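Brick wall wins over the landlords, but will the tenants stay?

The old Kusto building in Neltetwood has a new sign, a new leaseholder and a new monthly rate, and we are asked to believe that this adds up to a revival. Lulden, the firm that took on the upper floor this summer, is letting it out as "flexible workspace" on 30-day terms. The brochure uses the word character 18 times. By that it seems to mean the brickwork.

To be fair, there is plenty of it. The wall is reddish-brown with darker bricks dotted all over, and whoever drew up the plans has left it alone and painted the ceiling white.
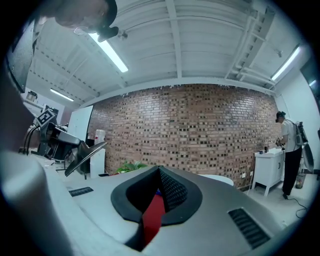

Brick wall, steel beams and tube lighting at the Kusto building, Neltetwood.

Lulden calls the look "honest industrial". A less generous visitor would say the beams have been left showing and the lights are fluorescent tubes, much like those in any stockroom in town. The price is harder to wave away. A desk costs £54 a week, and a firm wanting the whole floor must ask for a quote. I asked for one and was told it would depend on my needs.

The brochure promises "hospitality throughout". I found a water dispenser with a bottle on top and a small grey bin near it. The kitchen is due in a second phase, for which there is no date. The last tenant, the furniture importer Villca, was also promised a kitchen, and left after three winters without one.

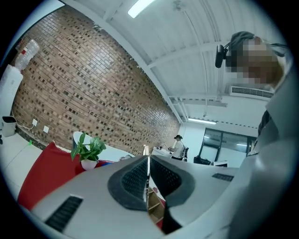 Heating is the other thing people in Neltetwood remember about the place. Lulden says the matter is in hand and that a survey has been done. It would not let me see the survey. The council has asked for a copy too, as part of the change of use application, and had not received it when this page went to press.

What the firm does have is a list of interested parties. It would not name them, or say how many have signed.
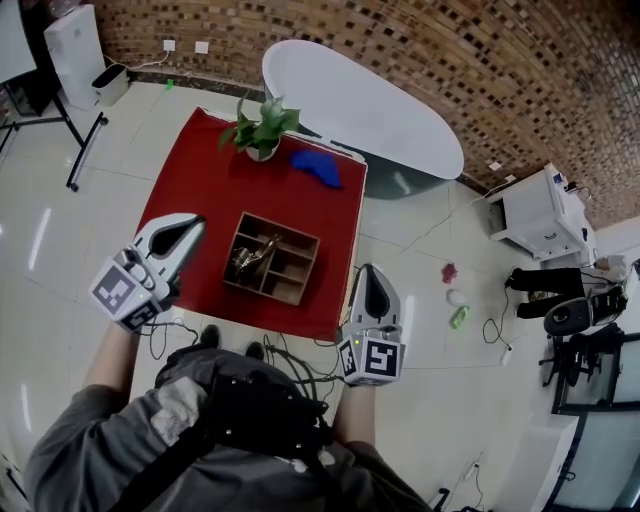

Words: Keegan Arsenault
September 2014

On the floor itself, the fitting out is modest. There is a white oval table on a grey pedestal, an air purifier by the wall and white tiles with a good shine on them. A potted plant helps. Cables trail across those tiles, and anyone thinking of paying by the desk may want to ask where the sockets are before signing.

A spokesman for Lulden said the rooms were "designed to adapt to whoever walks in". The change of use application remains open for comment until the end of the month, and letters should go to the planning office.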